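House rules for hand-held grippers

Most robotics standards concern the robot. They set limits on speed, force and separation from people, and they assume a fixed cell with a fence or a scanner round it. Data collection with hand-held grippers falls outside nearly all of that. The tool has no arm behind it, the operator supplies the motion, and the work can be carried out on an ordinary office table. Pondside, which records manipulation data for the arm maker Olundale, has written its own code of practice to fill the gap. The current issue came into force in May and runs to 70 clauses.

The code starts with the operator. Each person works with a pair of grippers, one per hand, and both must be in view of each other's camera at the start of a recording. Fingers are opened fully, held for two seconds and closed. A recording without this opening check is rejected at intake, however good the rest of it may be.

Objects come next. The code asks for mixed materials within a single layout: clear plastic, soft foam, film packaging, cable. Items may touch or overlap. Printed packaging is allowed if the print is a product name and refused if it carries a personal address. 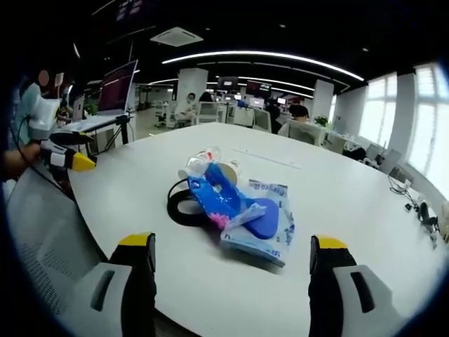

What the reviewers reject

Pondside's first audit under the code covered 3734 recordings. Of these, 1449 were sent back. The largest group failed on the opening check. The next largest failed on pace: operators had moved faster than an Olundale arm can follow, which makes the path useless for training even where the grasp is sound. Clause 31 now sets a ceiling on wrist speed, and the review software, Driswood, flags any breach before a person looks at the file.

Bystanders take up a whole section. Recording in a working office gives varied backgrounds and daylight, and it also captures people at their desks. The code requires written consent from everyone seated in the room and a notice at the door. Faces are blurred before release, masked or not.

Liquids are treated with caution. A bottle may contain water if the cap is on. Open cups must be empty, and any power strip on the table must be disconnected at the wall.

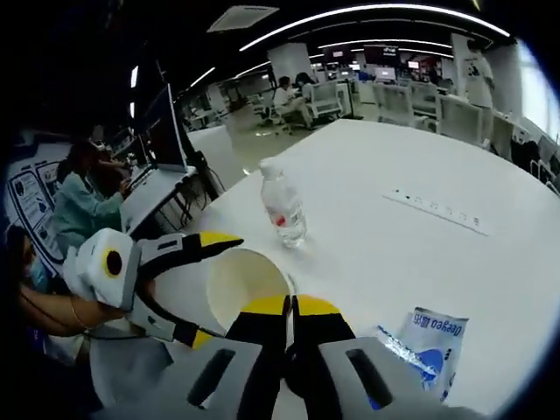

Cup, capped bottle and power strip on the round table, with a gripper in each of two positions.

The code is weakest on wear. Finger tips are to be replaced after 1000 recordings, a figure carried over from an earlier tool, the Wei, with a softer tip. Pondside says it will be revised once enough worn sets have been measured.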